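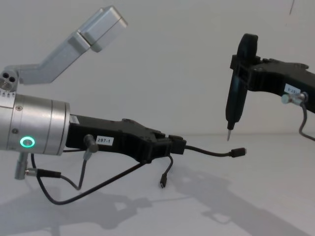
Bon, le buffet Sididthorpe de chez Nurerero. Tout le monde me l'envoie en message, alors je suis allée le voir en magasin.

1/ 114 cm de large sur le site. Dans un salon normal, une fois la porte ouverte, on passe de profil.

2/ « Finition artisanale », à 1 196 euros. J'aimerais bien savoir quel artisan pose des chants aussi mal collés. Le vendeur n'avait pas d'avis.
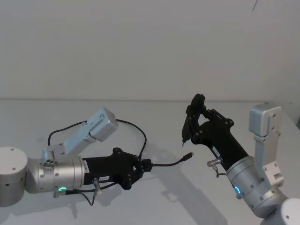 Womance

3/ La livraison : 109 euros, au pied de l'immeuble. L'étage est en supplément. Le montage aussi, évidemment.

4/ On me dit que les tiroirs tiennent 50 kg. Chacun ? Les trois ensemble ? La fiche ne précise pas et le service client m'a renvoyé la fiche.

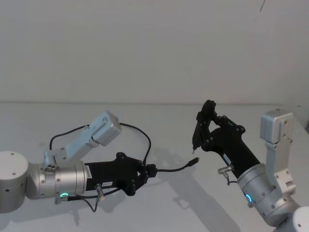

5/ Et les pieds, pareil, vendus à part. Je veux bien qu'on m'explique comment un buffet tient sans.

6/ Je retourne voir le modèle Panasiuk en août, pendant les soldes d'expo. Sans grande illusion.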